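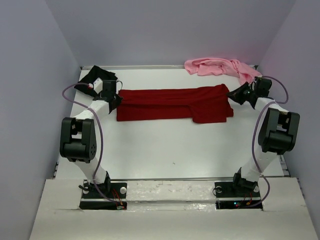

Pudska Soccer Club, September meeting. Called to order at 7:10 p.m. by Inger Bergmann. Present: Inger Bergmann, Haoran Liang, Tineke Hendriks, Amnuay Sitthichai, Jytte Þorgeirsson (minutes). The minutes of the August meeting were read and accepted with one correction: the spring final was lost 3-2, and the minutes had it as 3-1. Color of the home shirt was taken first. Tineke wants a plain red with no stripe, like the red cloth lying with the two other pieces of fabric on the white table. Haoran would like to keep the white sleeves from last year. Agreed: red body, white sleeves, no stripe. Away shirt stays as it is.

Shirt order
Grallier quoted $1,185 for the two senior teams, numbers included. Names on the back are extra and will not be ordered. Amnuay asked if the goalkeeper shirts were part of the quote. They are not. Tineke will get a price for four. Motion to accept the Grallier quote made by Haoran, seconded by Amnuay. Passed, all in favor.

Registration
The club has 128 registered players, all age groups. Under-14 girls are short two players for a full bench. Under-10 is full and has a waiting list. Haoran asked that late registrations go through him only - last season two players were entered twice and the league sent the forms back.

Transfers and loans
Aledura has asked for our second goalkeeper on loan until the winter break. The player is willing. Amnuay, as senior coach, is against it unless we can call the player back on a week's notice. Inger will write to Aledura with that condition. If they say no, the loan is off.
The striker who trained with us in August has signed elsewhere. His registration packet was never turned in, so there is nothing to cancel.

Fields
The lower field drains badly at the north goal. The city will not regrade it before spring. Until then under-12 and younger play on the upper field, and senior practice moves to 8:00 p.m. Jytte will change the schedule on the website. The rope on the upper field net is frayed and Amnuay has a spare.

Referee fees
The league raised the fee for senior matches to $45 per referee. Youth fees are unchanged. Tineke pointed out that the budget was made with the old fee. The difference will come out of the tournament line.

Fall tournament
Eight teams have confirmed. Bergmann Hardware will give $500 toward trophies and wants its banner at the main gate. Inger did not take part in the vote on this, as the store belongs to her brother. Accepted, four in favor. The parking plan was put off to the next meeting.

Other business
Haoran reported that the ball pump is missing again. Anyone who has it should bring it back to the equipment shed.
Two parents have complained about shouting from the sideline at under-10 matches. Amnuay will speak to the coaches of both teams.

Adjourned 8:35 p.m.

Minutes taken by Jytte Þorgeirsson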